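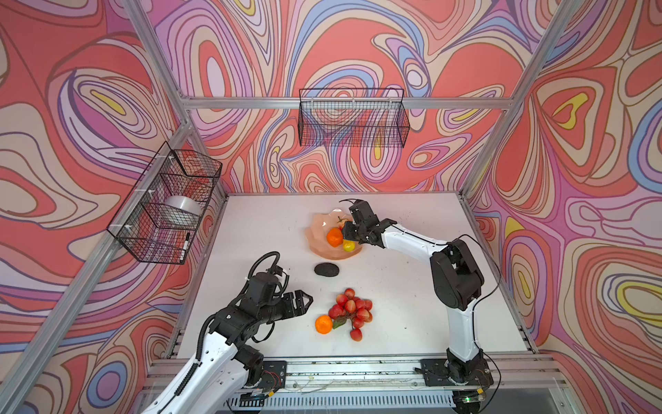
Kylie Nepia, press officer, Argate

5 January 2020

Argate's new wallpaper goes on sale in April, and anyone who likes a quiet wall has until then to leave the room.

Ememora comes in coral red, pink, lavender and periwinkle blue, with cream, a little yellow and thick dark outlines around every swirl. It looks best on three walls at once. A white table helps, as does a peach scalloped bowl with an orange in it.

"We tried 9 calmer versions and I fell asleep during most of them," said designer Fredy Huaranga.

The wire baskets on the walls are not included. Neither is the fruit.

Rolls cost $359 each at Sandov and are sold in packs of 2. Sample books are available to the press on request.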